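**Finish on a wood game board, now its tacky. Fix without stripping?**

Jan 14, 2021

Put two coats of Vidal oil varnish on a maze game I'm making for my nephew. First coat fine. Second coat still grabs my fingers after 4 days. Garage is cold at night, maybe 50s? Also I may of put it on too thick, the can lid was stuck and I was rushing. Sanded to 221 before (weird grit, came in a Fandow variety pack). Do I wait or wipe it all off? Walls are glued in already so sanding in the corners is gonna be miserable. Want a floor you can roll a marble on.
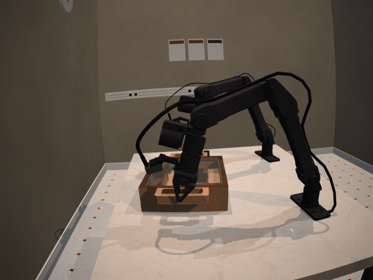 Shirley Parsons: Wait. Bring it inside first tho. Oil varnish pretty much quits curing when it's cold, and thick coats skin over and stay gummy underneath. Warm room, fan on low, not pointed right at it. Give it a week before you touch anything. If it still grabs after that, rag with mineral spirits, wipe hard, start over with a THIN coat.

And don't lay the oily rags in a pile, hang them flat outside. They can catch fire by themselves.

**Second answer**

Agree on warmth. For next time, skip oil for anything with corners. I use Saner water based, dries in an hour or two, three thin coats. Foam brush, cut the tip to a point with scissors and it gets right into the corners where the walls meet.

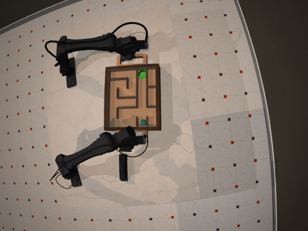
Scuff lightly between coats, gray pad is fine, then vacuum. Don't put water based over the gummy stuff, it'll peel. Has to be fully hard underneath first. I did that on a tray in August and had to scrape the whole thing.

**Third answer**

just use paste wax. Vornance makes one. 60 grit then 3000 then wax, done

*Reply from asker:* not going from 60 to 3000 lol. Its in the spare room now with a fan, smells awful. will report back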